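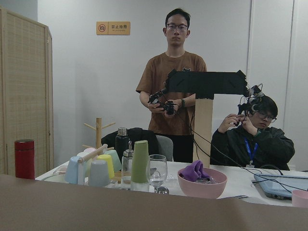 Cups, bottles and the pink bowl, all out on the white table

How to Set Up a Drinks Table for a Lemon Cooler

I love making drinks for people, and for years I was terrible at it, mainly because I'd start pouring and then go hunting through drawers for a spoon. So now I get everything out first! My friend Aslı Kozan got me into the habit one May, when we did a long garden lunch in Drindisham and she wouldn't let me touch a lemon until the table was set. It takes me 10 minutes, tops.

What you need

A stand for the cups (mine is one of those wooden mug trees)
Small plastic cups in mixed colors
A tall insulated bottle for cold water, and a thermos if somebody wants tea
A glass bottle with a pouring spout, for the syrup
A wine glass
A bowl and a cloth
A cutting board, a sharp knife and a spoon
A jigger
Lemons

Step 1. Bottles toward the back

Tall things go behind short things, or you'll knock one over with your elbow (ask me about the rug). I keep the red thermos down at one end where I won't grab it by mistake. The spout bottle can come forward a bit, as you'll be reaching for it all the time.

Step 2. Put the cups where guests can get at them

I like the pastel ones because everybody can remember a color. Blue, yellow, mint, pink, gray, and I don't have to write names on anything. Don't fuss over getting them all hung up neatly. Around the foot of the stand is fine, and a cup turned upside down stays cleaner anyway.

Step 3. Bowl and cloth

Give the cloth a bowl to live in. Mine's purple and it gets crumpled up and dropped back in there about every thirty seconds once the syrup comes out. Lemon juice gets sticky fast!

Step 4. Slice the lemon

Cut it crosswise, not too thin, and flick out the seeds with the tip of the knife. I leave the slices right on the bamboo board with the yellow spoon next to them, so the board works as the serving plate too and there's one less dish to wash. One lemon does me for a few glasses, depending on how heavy-handed I'm feeling.

Step 5. Measure, then pour

Hold the jigger close to the rim of the glass and tip the glass a little toward it. The shorter the gap, the less ends up on the table. I do 2 jiggers of lemon syrup to a glass, then top it up with cold water, stir, and drop in a slice. If you like it sharper, squeeze a second slice over the top before you stir.

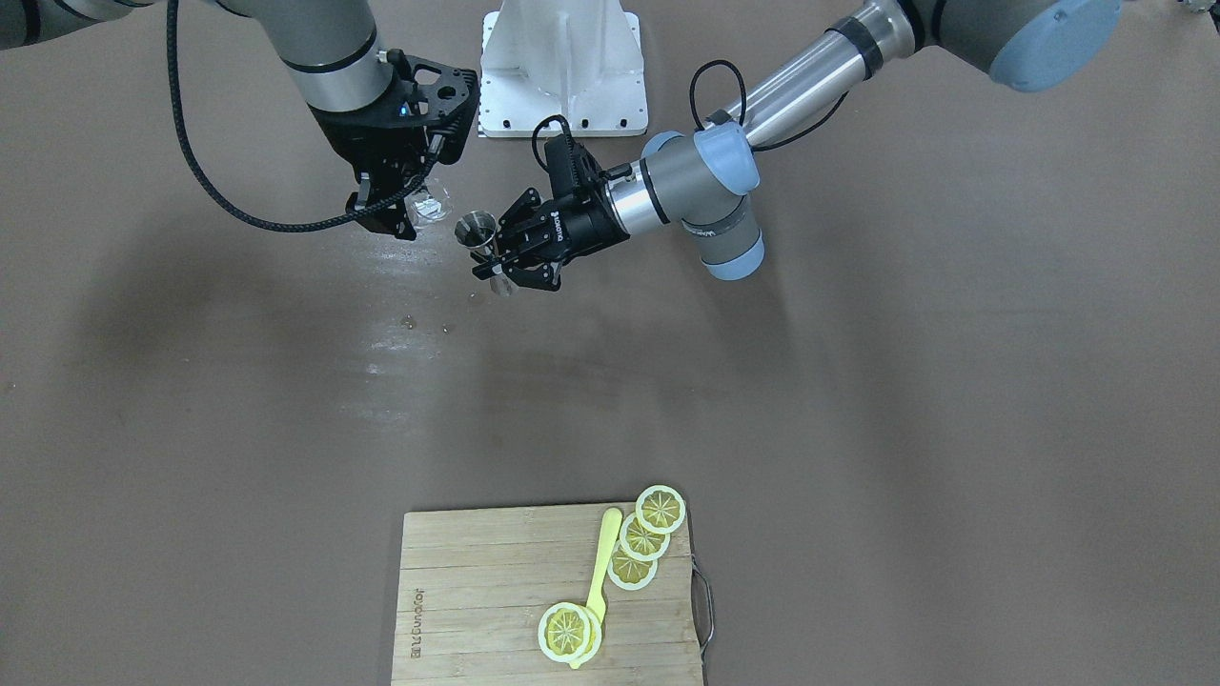

Step 6. Taste and fix

Always taste the first one yourself. Too sweet? More water. Too sour? Another splash of syrup, and stir again right down to the bottom, where it likes to sit. After that you can pour the rest without thinking much, and you might even get to sit down with one.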